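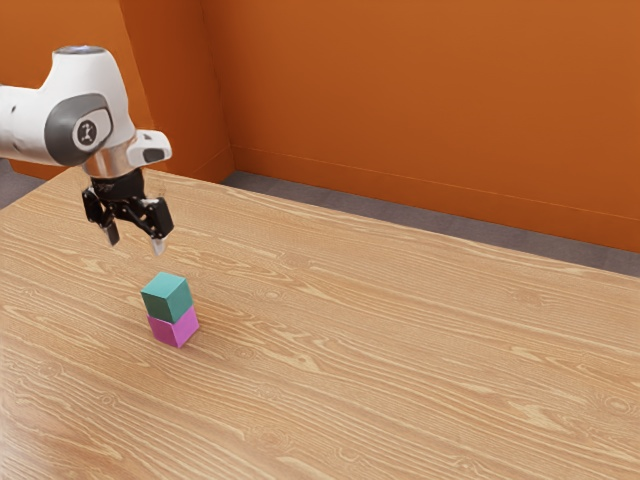
Tornuren wrote that 3,000 demos of one stacking task is too many if they all begin from the same spot, and asked what the starting positions look like. Adding that here so it doesn't get lost in the comments.

Simulated stacking demos: collect more or clean up what I have?

Posted May 2019 by Mastmont
Filed under: Robotics > Training Data > Simulation

I'm recording examples in simulation for a policy that stacks 2 cubes, teal on pink. I have 600 so far. The trained arm stacks fine, then closes the gripper again and knocks the top cube off. Every recording stops the moment the fingers open. Do I need more examples, or different ones?

Belhaj

Different ones. Your recordings end too early, so the policy has never been shown what to do after letting go. Keep recording until the arm has backed away with the gripper open, and hold it there for a second or two before you save. I had the same trouble in March and fixed it by redoing 89 episodes with a longer ending. I left the old ones out of the training set.

Also move the cubes between episodes. Change the rotation too, and swap the wall and table colors if you ever plan to run this on a real arm.

Tikano

Just get more data. 600 is low for anything with contact. Which simulator is it? Some of them let the cubes slide if the friction is left at default.

We use cookies to keep you signed in. By continuing to browse you accept our cookie policy.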